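How to write a homepage brief your web designer can work from

Most small firms come to a new website with a folder of links they like and a rough idea of the colours. A short written brief saves a lot of going back and forth. Ours at Promura fits on two sides of A4 and has four parts.

Step 1: Say what the page is for

Write one sentence. "People should book a site visit" will do. If you end up with three sentences, pick the one that brings in money and move the others to the notes. Nimell, a flooring supplier, first sent us a list of 7 aims for a single page. We asked them to cross out all but one, and they kept the sample order form.

Step 2: List what has to be on it

Go through your current homepage from top to bottom and write down every block: banner, menu, opening hours, news, reviews, map, newsletter box. Mark each one keep, move or drop. Check your visitor figures before you mark anything as keep. A news block last updated in August is usually a drop.

Do the same for the menu. Five or six items are plenty for most firms. Contact details go in the header and again in the footer.

Step 3: Write the words first

Designers can work with placeholder text, but the layout tends to break when the real text arrives. Draft these before the first meeting:

Main heading, under 60 characters
One line beneath it saying who you serve and where
Button text, starting with a verb
A short paragraph for each service

Read them out loud. Anything you wouldn't say to a customer on the phone needs rewriting. Keep the file as plain text with no fonts or colours set, so that nothing odd gets pasted into the page.

Step 4: Collect your examples

Send links to 3 or 4 sites and write a line next to each saying what you like. "The menu stays put when you scroll" is useful to a designer. "Clean look" could mean anything. Include at least one site from outside your own trade, and one you dislike.

Put your logo in the same folder, as a vector file if you have it (the name will end in .svg, .eps or .ai). Add any photos at full size and leave the cropping to the designer.

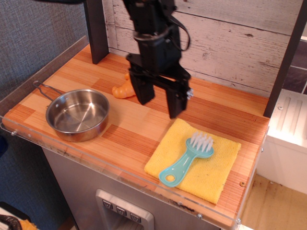 Stojanovska wrote that step 3 was where their project at Jerkis got stuck, as the service paragraphs went through two departments and came back twice as long. Their fix was to set a word limit in the brief itself and let one person have the final say on the text.

We have since added a line for this to our own template. Put it at the top, under the project name, along with the date you want to go live and the budget range.

Send the finished brief at least a week before the first meeting. Ask the designer to reply with questions in writing, and add the answers to the same document.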